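Speaker notes – Teaching two arms to tidy a table
Oda Hedlund, Romska
Talk slot: after lunch, main room. Allow 25 minutes plus questions.

Slide 1. Title

Thank the organisers. Say who I am: I run the teaching sessions at Romska, I am not the person who trains the models. Genji Chiba does that and he is in the second row. Send the hard questions his way.

Slide 2. What the talk covers

How we show a robot a job by driving it through the job ourselves. What we got wrong at the start. What a good demonstration looks like from the operator's chair. I won't go into network design.

Slide 3. Two ways of showing

By hand: you take hold of the arm and move it. The joints go slack enough to push, and the arm records where you took it. Good for one arm and a slow job. With two arms you run out of hands, and your own body is in the camera view most of the time.

By remote control: you sit off to one side and drive. We use a pair of small leader arms, one for each hand. Where the leader goes, the big arm goes. Squeeze the trigger and the gripper closes.

We began by hand. Gøran Wallin did nearly all of those early sessions and his shoulders paid for it. We switched to remote control in December and kept it.

Slide 4. The task

Sorting foam letters and numbers onto plates. Ask the room who has young kids, they will know the pieces. They are light, they slide when nudged, and they don't all have an obvious place to grab. An O is easy, you can pinch the rim. An M gives you legs to choose from.

Say why we picked it: cheap, safe to drop, and it has enough variety that the arm can't get by on one memorised grip.

Mention that left and right always mean the robot's left and right. We mixed this up for weeks. Half the written notes from that period are useless for that reason.

Slide 5. Numbers

1639 demonstrations recorded. 1231 kept. Pause here, people like to write these down.

The rest went for ordinary reasons. Operator sneezed, piece fell on the floor, recording started late, wrong instruction typed in. Stellan Lie went through every one of them and deserves a mention by name.

An average demonstration runs some 33 seconds. Long ones are nearly always the operator hesitating.

Slide 6. Hesitation

This is the main point of the talk, so slow down.

If the operator stops above a piece to think, the recording holds a stretch where the arm sits still and the picture doesn't change. The model learns to sit still. We had a version that would reach a letter and stay there, quite content, until someone hit the stop button.

The fix was dull. Decide the whole move before you press record. Say it out loud if that helps. Leif Fagerlund talks through the order of the pieces under his breath and his data is the cleanest we have.

Slide 7. Both arms at work

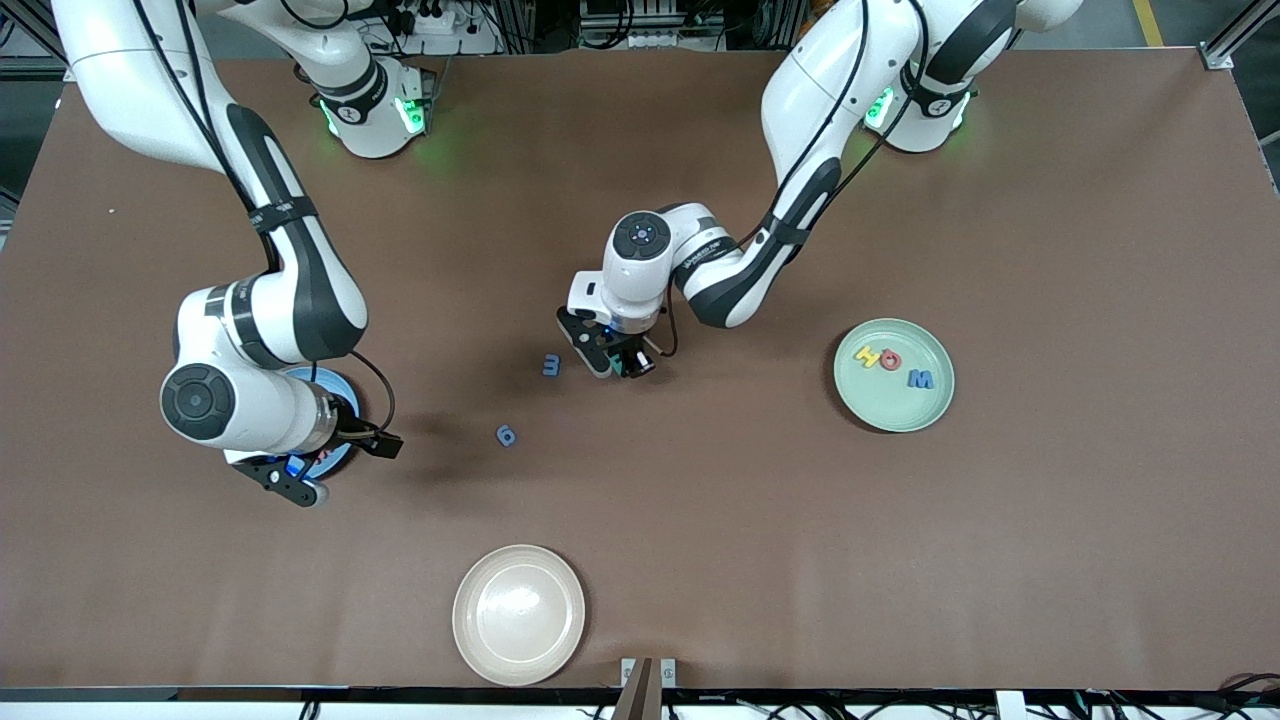
Both grippers low over the table during letter sorting. H, O and M are on the green plate.

Leave this one up for a bit. Point to the right arm over the blue plate, on the left of the screen, then to the left arm beside the 3. Repeat that left and right are the robot's.

Point out that the 3 is lying sideways. We don't straighten pieces before a run. If every 3 in the recordings stood upright, the model would only know upright ones.

Point out the 6 as well. It sits between the right gripper and the 3, and an operator has to settle which arm will take a piece like that before starting. Our rule is that the nearer arm takes it, and if it's a toss-up the right arm goes. Any rule would do, but all the operators have to use the same one. Before we wrote ours down, each of us had a private habit and the model picked up a blend of them.

Slide 8. Corrections

Don't throw out a run just for a fumble. If the piece slips and the operator picks it up again calmly, keep it. Those runs teach the arm what to do after a miss. We binned them in the first month and had to record more on purpose later.

Do throw out a run where the operator bumps the table or drags a plate.

Slide 9. Looking after operators

6 runs, then a break. Swap chairs after the second break. Tired people make wide, sloppy paths and the colour of the mood shows up in the data too – Gøran's line, he can explain it.

Chair height matters more than we expected. Set the leader arms so the elbows rest.

Slide 10. What's next

Moving from foam pieces to cutlery. Shiny metal is harder on the cameras. Genji has early results and may be talked into sharing them at the break.

Slide 11. Questions

Likely ones:
How long to train a new operator? Two days before we keep anything they record.
Why not simulation? We use some for checking reach. Foam sliding on a tabletop was hard to get right.
Is the data open? Not yet. Take a card and I'll write when there is news.

If time is short, drop slide 9 and go straight to 10.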